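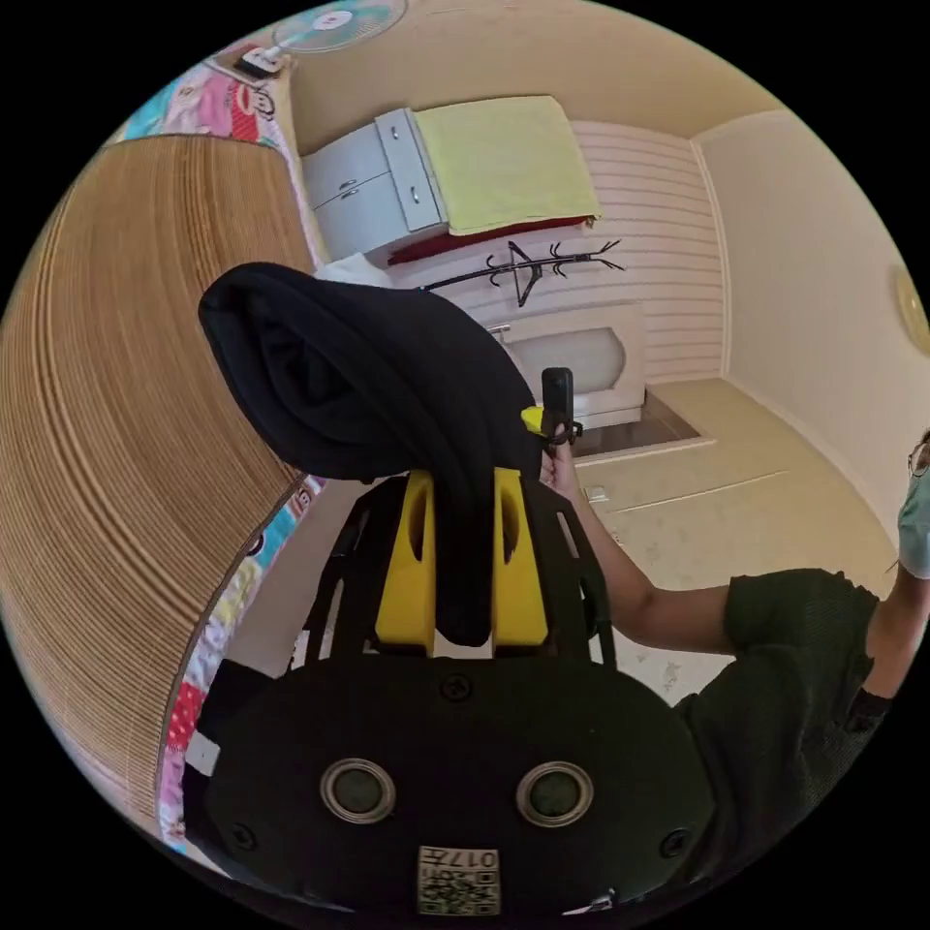 Folding and Storing Clothing in Shared Student Bedrooms
Project Report, Home and Living Studies
Submitted by Edivaldo Rangel and Nour Dabbas
March 22, 2023

1. Background

Students in the Iltineck residence share small bedrooms in which the bed also serves as a desk, a sofa and a place to sort laundry. A survey carried out by the authors in August received 78 responses. Of these, 43 stated that clean clothes stayed on the bed for a day or longer before being put away. The project set out to find a folding routine that can be completed on the bed itself, without a table, and that leaves the clothes in a form suited to the narrow drawers supplied in each room.

2. Surface

Folding directly on a mattress presents two difficulties. The surface gives way under the hand, and a loose sheet moves together with the garment. Both authors compared a bare sheet, a bath towel and a woven sleeping mat laid over the bedding. The towel gripped the fabric too strongly and had to be straightened after every few items. The mat stayed flat and allowed cloth to slide when pulled. It was therefore used for all later sessions. The lines of the weave also proved useful as a guide for keeping edges parallel – a benefit that had not been considered in the original plan.
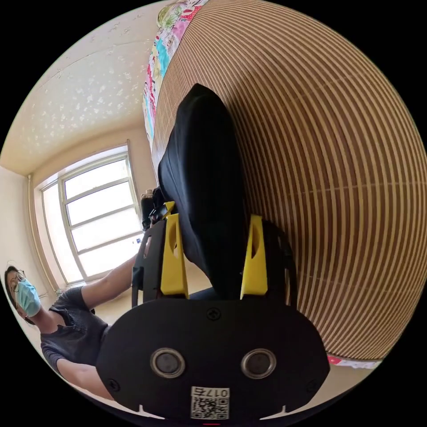
Figure 2. Black fabric held above the striped mat during a bedroom session.

3. Method

Each session began with an unsorted pile of clean laundry. Garments were divided by type before any folding took place. Shirts were folded in thirds lengthwise and then in half. Trousers were laid leg over leg and folded twice. Small items were rolled or folded once, depending on thickness. Every piece was smoothed from the center toward the edges before the next fold was made.

Eight sessions were completed. Times were recorded by the author who was not folding, and the two roles were exchanged after each session. Dark clothing was treated as a separate group, as the authors had noted in early trials that seams and hems on black fabric were difficult to find in the evening. Sessions with dark items were moved to daylight hours where the timetable allowed.

4. Results

Sorting before folding shortened the work in six of the eight sessions. In the remaining two the pile was small and the order made no clear difference. Folded shirts fitted the drawers upright in a single row, while folded sweaters did not and were returned to the shelf. Thin, slippery fabrics remained a problem throughout. They opened again when lifted, and the authors did not find a fold that held reliably.

5. Limitations

All sessions were carried out by the same two people, who became faster with practice. Part of the improvement must be attributed to this. Bed linen and towels were excluded from the study and would require a larger surface than a single mat provides.

6. Recommendations

The authors recommend that residents keep one flat woven mat per bedroom and store it rolled beside the bed. Dark clothes should be folded near the window. A printed sheet showing the shirt and trouser folds has been prepared and may be requested from either author.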